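Print this page | E-mail this to a friend

I'm after a Saturday-free helper for my craft table at Todholm market, 3 hours a time, mornings only, all through August. I pay 55 a morning and lunch is on me!
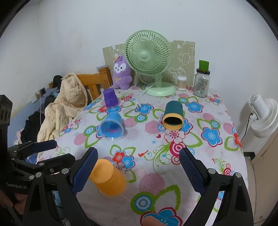
The green fan and the purple plush, on the flowery cloth.

You'd be chatting to people, taking money and wrapping things up (I'm hopeless at wrapping).

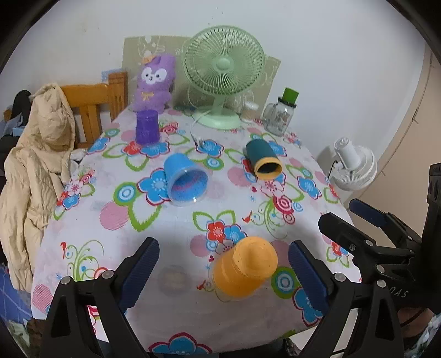 Do I need to have sold anything before?
I'd much sooner have someone friendly, and I'll show you the till.

Drop a note in at Lamrani café before 2.

Comments
Is there parking?
Did this last year, loved it!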